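¿Aceite de girasol para una tabla de cortar de madera?

Preguntado en Cocina y menaje - 301 visitas

Hola a todos. Me he comprado una tabla de madera clara, de esas hechas con tiras pegadas, y en la tienda me dijeron que había que darle aceite antes de estrenarla. En casa solo tengo girasol y oliva. ¿Me vale alguno o compro el mineral de Orkmont? Me parece carísimo para lo que es. Y otra cosa, ¿cada cuánto se lo dais?

Respuesta 1 (7 votos)

Girasol no, que se enrancia. A mí me pasó con la tabla del pan y olía a armario cerrado, acabé tirándola. Yo uso aceite mineral alimentario, marca Jornley, pero cualquiera que ponga apto para alimentos te sirve. El bote dura una eternidad, así que al final tampoco sale tan caro.

La mía también es de tiras, unas más tostadas que otras, y me encanta cómo queda - os la enseño:

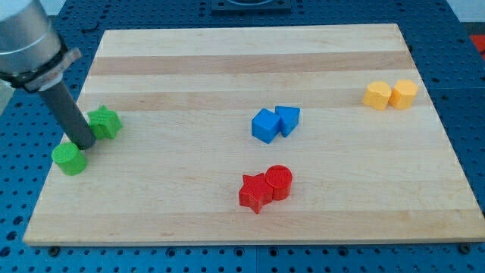

Cómo lo hago yo:

1. La lavo a mano con poco jabón y la dejo secar de pie toda la noche.
2. Echo un chorrito y lo extiendo con un trapo viejo siguiendo la veta. Los cantos también, que chupan muchísimo.
3. Espero 6 horas y quito lo que sobre con papel.

De nueva le di tres manos, ahora una al mes y en enero alguna más porque con la calefacción se reseca un montón. ¡Y nunca al lavavajillas!

Respuesta 2 (2 votos)

Mi abuela le daba oliva y tan contenta. Pero vamos, que yo la tengo sin nada y corta igual.

Respuesta 3 (0 votos)

Yo le pongo la cera de Braleck encima del aceite y el agua resbala mejor. Eso sí, deja un pelín de olor los primeros días.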